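Irnwood laundry sets aside money for towel-folding arms

The commercial laundry Traltora plans to buy two robot arms for the towel line at its Irnwood plant, with a third to follow if the first pair keeps up with the work. The purchase is part of the equipment budget the company approved in March.

Traltora washes towels and cleaning cloths for gyms, hotels and cleaning contractors. Washing, drying and ironing at Irnwood are already mostly automatic. Sorting and folding of small items is still done by hand, and the company says it is the slowest part of the shift.

"We can buy a bigger dryer any time we like, but the towels still end up in a heap at the end of it," said Graziella Villa, who is in charge of equipment planning at Traltora. "The question for the budget was whether to spend on more dryer capacity or on what comes after. We went with what comes after."

The company looked at offers from 11 suppliers and asked two of them, Makhubela and Clekusus, for full quotes. The two quotes were built differently. Makhubela offered the arms for sale with a service contract billed each year. Clekusus offered a lease that includes grippers, cameras and software updates, but charges extra for each new type of item the arms have to handle.

Traltora chose to buy from Makhubela. Villa said the lease looked cheaper in the first year, but the plant handles 19 types of towel and cloth – and the list changes whenever a large customer changes its order. 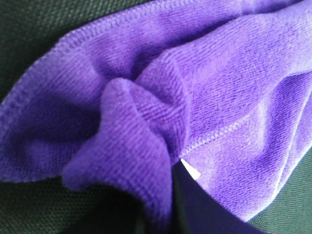
Microfiber was a sticking point in the talks with both suppliers. The cloths come out of the dryer bunched up, and an arm has to find a corner or a hem before it can start a fold. Traltora asked for microfiber to be written into the acceptance test along with cotton terry. Final payment on the arms depends on passing both parts.

Gerardo Colombo, the shift manager at Irnwood, said the price of the arms was only part of the plan. The budget also covers new tables, safety fencing, spare gripper pads and training for the people who will run the line. Spare parts were left out of the first draft and added later at his request.

"If a pad wears out at 3 in the afternoon, I need one on the shelf," Colombo said. "I don't want to wait for a delivery."

No jobs will be cut at the plant, according to the company. Staff who now fold small items will move to inspection and packing – two areas where Traltora has had trouble filling shifts.

Floor work for the new line will be done before the arms are delivered. The decision on the third arm will be made in the next budget round.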